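Water hardness and small steam appliances: notes from the Usthorpe supply change
Jun 10, 2021

Households and small kitchens on the eastern side of Usthorpe moved to the Zitholm borehole supply in April. The water is safe and meets every limit that applied to the old reservoir supply. It is also much harder. Several readers have asked what the change means for kettles, steamers, coffee equipment and irons, and this item sets out the main points.

Hardness is the concentration of dissolved calcium and magnesium, usually stated as calcium carbonate in milligrams per liter. The old supply was classed as moderately soft at 73 mg/L. The borehole water falls in the band sold to the trade as "very hard." Blending with reservoir water will continue during dry periods, so readings at the tap will vary from month to month. A test strip gives a usable figure for domestic purposes. Strips should be read at the time printed on the packet, in daylight, and against the chart supplied with that batch.

Scale forms when hard water is heated. Bicarbonate breaks down, carbon dioxide leaves, and calcium carbonate settles on the hottest surface available. In an appliance with an exposed element, that surface is the element. In a pot on a burner or hot plate, it is the base. Scale conducts heat poorly, so a coated element runs hotter than its design temperature and takes longer to bring the water to a boil. Thermal cutouts may trip early. A 2000-watt kettle with a thick deposit will still draw its full load; the loss shows up as time.

Steaming concentrates the problem. Steam carries almost none of the dissolved minerals with it, and whatever was in the water stays in the reservoir. Topping up during a long session adds more. After three or four refills the remaining water can be several times harder than the water at the tap. The correct practice is to empty the reservoir after each session and start the next one with fresh water. Leaving the last half inch to dry in place produces the hard white ring that most readers wrote in about.

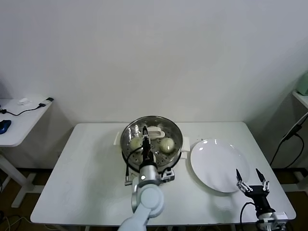
Two buns on the perforated tray of a stainless steel steamer pot.

Perforated trays need less attention than the base, but splashed water dries around the holes and leaves a deposit there. Soak the tray flat in a citric acid solution and rinse it well. For stainless steel, use one level tablespoon of citric acid to a quart of warm water and leave it for 20 minutes. White vinegar diluted with an equal volume of water also works, more slowly. Do not use either on bare aluminum. Do not mix any acid with a chlorine cleaner. Steel wool should be kept off polished surfaces, where it leaves scratches that hold the next layer of scale.

Jug filters of the ion exchange type reduce temporary hardness until the cartridge is spent. On the new supply a cartridge will be used up well before the interval printed on the box, which is normally based on softer water. The Lillolance test kitchen, which serves the 11 units on the Kocabaş estate, now changes cartridges by strip reading and ignores the calendar. Softened water from a salt-based unit prevents scale but contains added sodium. Check the appliance manual before using it in a sealed boiler.

Strips are available at the Usthorpe office during normal hours, one packet per household. Bring a recent water bill.

Related items
Zitholm borehole: supply map and street list
Reading a water quality report
Pressure changes on the Kocabaş estate
Replacing a worn faucet washer
Summer office hours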